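3.2 What ends up in a mixed bin

I should admit that I came to this part of the work through my own junk drawer at home, and I still think it's the best way into the subject. People talk about sorting as if the hard part were deciding where things go. For me the trouble starts earlier, when stuff with nothing in common shares one container and the soft things settle in among the hard ones. We kept 104 household items on the Serkholm list and filled each bin from it without any theme at all, so kitchen things sat with bath toys and cloths (I loved doing this bit, I'll confess!).

Figure 4 shows one of these mixes: a white plastic spoon, a yellow rubber duck, a gray block and a crumpled red cloth on the floor of a dark gray bin.

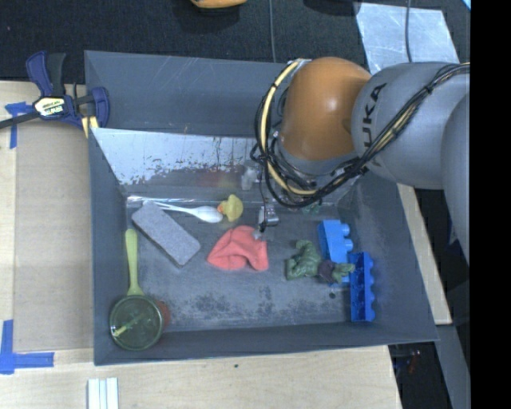
Figure 4. A mixed bin with hard and soft items.

One reader of our draft at Tilahun objected that cloth shouldn't be in the list in the first place, as a folded towel and the same towel in a heap are two different objects for anybody trying to tidy up, and we were scoring them as one. I went back and forth on this for weeks. In the end I kept the cloths in, but I now report them in their own row of Table 2, with folded and crumpled split apart. Of the 25 fillings we describe there, 10 have at least one cloth in them.

Spoons gave me a smaller headache. The Orgate categories we borrowed put them under "utensils" whatever they're made of, and I wanted plastic and metal kept separate, so our list departs from theirs on that point and on eight others, all given in Appendix B.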